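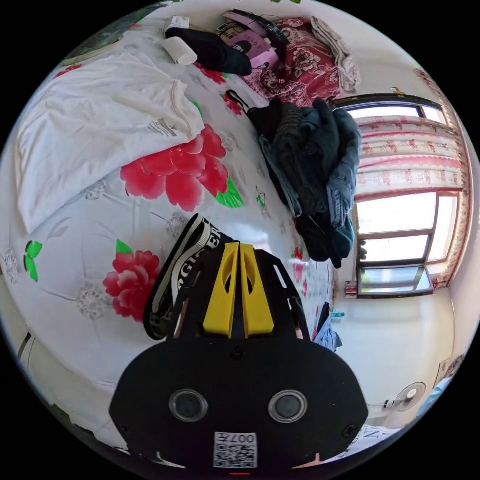
8/21/23

I have now spent 40 evenings trying to make one ring in wax on a computer, and I own 69 versions of it. The file names tell the story better than I can. The early ones are hopeful (lilitz_ring_final), the middle ones are tense (lilitz_ring_final_USE_THIS), and the last dozen are just letters.

Lilitz is the name of the design, by the way. A plain band with a twist in it, like a strip of orange peel. I used to carve this sort of thing by hand with a file and a blade I bought at the Pronthorpe craft fair, and I was decent at it. Then in May I decided that digital sculpting would be faster.

The twist took one evening. Everything since has been wall thickness. On screen a ring is the size of a dinner plate, so you add lovely crisp edges and feel like a genius, and then the casting house writes back to say that your lovely edges are thinner than a fingernail and won't fill. I send my files to Dendell, who are patient people. Their replies have gotten shorter over the summer. The last one said "Still thin at the twist."

I also forgot about shrinkage. The metal comes out a bit smaller than the model, and then you lose more when you sand and polish. My first silver cast fit nobody in my house over the age of six. I wear it on a chain and tell people it was meant to be a pendant, and so far 3 of them have believed me.

What finally helped was a dull little program called Nel, which colors the model red wherever it's too skinny. Version 68 looked like a sunburn. Version 69 has one pink spot on the inside of the band, where I can build it up and file it back later — by hand, with the same blade, which has been sitting in its drawer looking smug.

I've spent 80 dollars on test prints so far. I could have carved the thing in a weekend, and I've started a pair of matching earrings on the computer anyway. They're called lilitz_earring_final.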